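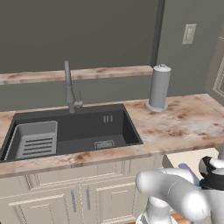
Review: The Kincaid Water Test Kit in Community Use

The Nudcombe Watershed Council used the Kincaid kit from March through the end of the summer at 5 sampling points on Lake Culero. The Council wanted readings it could submit to the district hearing on stormwater discharge, and it bought the kit at the regular price.

The kit measures nitrate, phosphate, acidity and clarity. It contains reagents for 600 tests, a color chart and a waterproof record book. Instructions are clear, and most residents completed a full set of readings in 33 minutes. 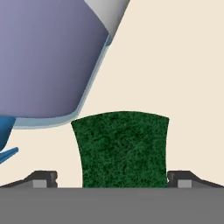

Rounded form in lavender-purple with a pale blue rim.

Nitrate results agreed closely with those of the county laboratory. Phosphate results did not. At low levels the chart offers two shades of blue that are difficult to separate in poor light, and the Council repeated many readings for that reason. The Skokska kit, used at the lake in earlier years, has a wider chart but costs more to refill.

The record book deserves particular mention. Each page has space for the time, weather and name of the sampler, and the district accepted copies without further paperwork. By the close of the season the Council had entered 627 readings.

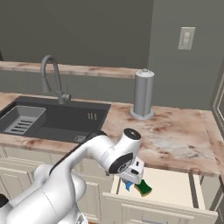 Sponge with a green scrubbing top, in an open drawer.

The carrying case is less satisfactory. Its latch failed in July, and the replacement was slow to arrive.

The Council recommends the kit for nitrate monitoring. Groups concerned mainly with phosphate should budget for laboratory checks. Reagent refills are sold separately.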